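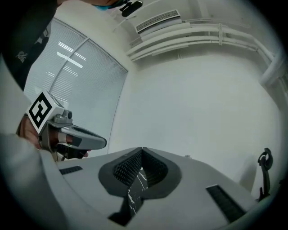
Figure 1. Window side of the workroom, with the air-conditioning unit and pipe run near the ceiling.

3. Room conditions

The Flinville workroom was surveyed on April 26, 2021, as part of the Moston indoor climate project. The aim was to find out whether the cooling layout gives an even temperature at bench height.

3.1 Layout

The window is large and fitted with white horizontal blinds. The wall to the right of it is plain and painted white. The vent unit has a slatted grille and sits near the ceiling. Several parallel white pipes run beneath and beside it, held by a bracket, then curve down into a vertical pipe.

3.2 Method

Air temperature was logged at five points for 20 minutes each, with the blinds closed and the ceiling lights on. A Bonholm logger was used at every point. Light level was read once per point, with a target of 1000 lux on the work surface.

3.3 Results

The point below the vent was the coolest. The point nearest the window was the warmest in the afternoon run, and the other three fell between the two. Light level met the target at four points. The fifth - the corner farthest from the window - fell short.

3.4 Limits

All runs were made on one day in spring. The heating season was not covered, and a second set of runs is planned for December. Airflow at the grille was not measured. Pipe surface temperature was left out as well, although it may affect the reading at the point next to the vertical pipe.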